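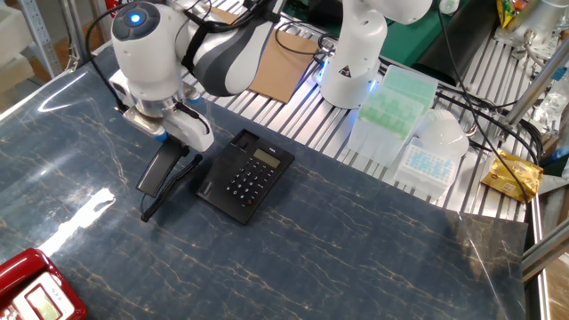
Imelda me dice que para qué quiero yo un teléfono fijo si llevo el móvil hasta para ir a tender la ropa, y que con esa manía mía de guardarlo todo voy a acabar durmiendo en el pasillo. Algo de razón tiene, no se lo voy a negar (bueno, se lo negué, pero con la boca pequeña). El caso es que llevo todo octubre dándole vueltas a los teléfonos de mesa, a los de toda la vida, con su auricular y su cable rizado, y necesitaba contarlo en algún sitio.

A mí me gusta el negro. El rojo es más vistoso, con ese brillo que dan ganas de pasarle la mano, y entiendo que la gente se vaya a él primero. Pero el negro es el que había en la gestoría Enriquez, donde entré con diecinueve años a contestar llamadas sin saber siquiera pasar una a la extensión 58, que era la del jefe. ¡La de veces que colgué a clientes sin querer! Aquel no tenía pantallita, y por eso estas pantallas grises tan pequeñas todavía me parecen un lujo, casi una modernidad.

Lo que más echo de menos es el cable. Ya sé que se enreda, que al cabo de los meses se retuerce sobre sí mismo y acabas hablando con la cara pegada a la mesa. Albane Picard, que se sentaba enfrente de mí, lo desenrollaba dejando el auricular colgando hasta que paraba de dar vueltas, y yo sigo haciéndolo igual. Mientras hablaba me lo enroscaba en el dedo, y así se me pasaban las tardes de recibos devueltos.

Y luego está lo de colgar. En el móvil tocas la pantalla y ya está, una cosa muy sosa. Con un auricular de verdad colgabas con cariño, o con prisa, o con un golpe que se oía en toda la oficina, y cada cual sacaba sus conclusiones.

Para limpiarlos uso un paño apenas húmedo y un bastoncillo entre tecla y tecla, con mucha paciencia, y el hueco donde descansa el auricular lo dejo para el final. Al cable le paso el paño estirándolo por tramos, sin tirar demasiado. Siempre los desenchufo antes.

Todavía tengo que preguntar a la compañía si en casa sigue funcionando la roseta del recibidor, que lleva años detrás del paragüero. Imelda ya ha dicho que ella el paragüero no lo mueve.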